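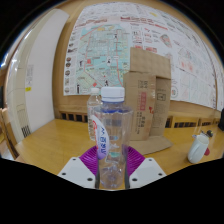
Why do gripper trials use so many water bottles?
A clear bottle is cheap, easy to replace and surprisingly awkward, as it gives when squeezed and is hard for a camera to make out against whatever stands behind it.

Prendura puts hand-held grippers through the tabletop test

3 December 2023

After years of being told that robots are coming for our jobs, it may comfort some readers to learn that the current front line is a water bottle.

Prendura, which compares gripping hardware for firms that would like to buy some and don't know which, has been running its latest round of trials with hand-held grippers. The tools carry their own camera and are worked by a person, so that the fingers can be judged before anyone spends money on an arm to hang them from.

Two sets of fingers are under comparison. The Felent is a soft, ribbed design that bends around whatever it meets. The Tanner is stiffer and, according to its admirers, more precise. Its detractors say it treats a paper cup the way a door treats a thumb.

Rhonda Fraser, who runs the trials, wants 2000 grasps from each, making 4000 in all. The tally so far stands at 722, a figure she gave without visible joy.

"People ask to see the clever bit," she said. "The clever bit is doing the dull bit again with the bottle turned slightly to the left."

The rules are brief. An object must be picked up, held and put back upright. Dropping it counts as a failure, and so does crushing it, although the team did spend most of one morning arguing over what counts as a dent. The matter was settled with a ruler.
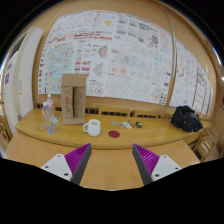
Ribbed purple fingers over the pale tabletop, with bottles, a mug and a flat red disc on the curved table beyond.

Fraser is less worried about the fingers than about the view from just behind them. A wide lens takes in plenty of the room but bends it, and software trained on straight table edges tends to sulk. The footage will go through a controller called Dredel, which tries to work out where each finger was and how hard it was closing. Dredel is on its second version. The first was confident, Fraser said, and she left it at that.

Neither maker has been shown any scores. Both have asked, one of them twice before lunch.

Flat things come next. Anyone who has tried to lift a coin off a counter while wearing gloves will have some idea of the difficulty, and the soft fingers are not expected to enjoy it. The stiff ones get their turn at ripe fruit afterwards.

Results are due in January, provided the bottles hold out.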